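Maltum Evaluation Kit: Set-up Guide
Section 7. Running the cup-to-pad test

Read this section before you quote a success rate to anyone. The cup-to-pad test is the easiest task in the kit, and it is the one most often used to make a policy look better than it is. A high score here tells you that the arm can pick up one light object and put it down near another one. It does not tell you that the policy understands "on," or that it will do the same thing with a mug, a different pad, or a different table.

Before you start

1. Finish the camera check in Section 5. If the camera has been bumped since then, do it again.
2. Load the policy you want to test and write down its checkpoint number. "Latest" is not a checkpoint number.
3. Turn off any automatic retry in Jornico. Retries are on by default in the current release, and they count a second or third grasp as part of the same attempt.
4. Set the time limit and leave it alone for the whole run. Changing it halfway makes the two halves useless to compare.

Caution: Keep your hands out of the work area whenever the arm is enabled, including between trials. Use the pause button on the operator panel while you reset the objects. The software pause is not a safety stop.

Placing the objects

5. Clear the table down to the 2 test objects.
6. Draw the next start layout from the layout file. Do not pick one yourself. People who choose layouts by eye drift toward the ones the robot likes, and they do it without noticing.
7. Set the cup upright and the pad flat, with open table between them.
8. Start the recording, then start the policy, in that order.

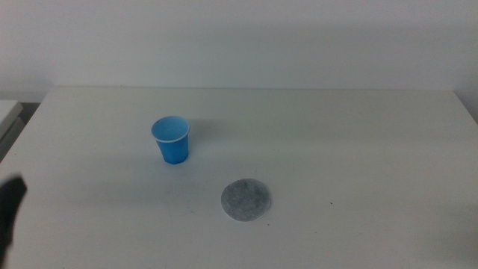 Scoring is where most inflated results come from, so settle the rule before the first trial and write it at the top of the sheet. A trial passes when the cup is upright, its whole base is on the pad, and the gripper has let go. Anything else is a fail, including a cup that rests half on the edge. The start layout matters just as much. With the blue cup set back and to the left of the gray pad, the policy has to carry it forward and to the right, and a policy that has only memorized that one diagonal will pass this layout all day. The colors don't help you either: a saturated blue cup on a white table is about as easy to find as an object gets, so do not report the result as evidence of good vision.

Note: The Trinatholm scoring script marks a pass from the final camera view alone. It can't always tell a cup standing on the pad from one standing just behind it. Check every pass by hand until you know how often the script gets it wrong on your own table.

Running the trials

9. Run every layout in the file once before you repeat any of them.
10. Record every trial, including the ones where the arm never moves. A stalled trial is a fail unless the log shows a hardware fault.
11. After the full set, swap the positions of the cup and pad in each layout and run the set again. Expect the score to fall. If you skip this step, say so in the report.

Reading the result

Report passes and total trials, never a bare percentage. Give the number of training demonstrations as well. A policy trained on 2,000 demonstrations of this same task should do well at it, and that score should not sit in a table beside one trained on mixed tasks.

Baxter users should keep the stock grip force for all runs. We have seen reports of better scores with a firmer grip, but none that compared both settings on the same layouts, and we don't recommend the change on that basis.

If two runs of the same checkpoint disagree, report both. Go back to step 1 only if you find a specific fault in the set-up.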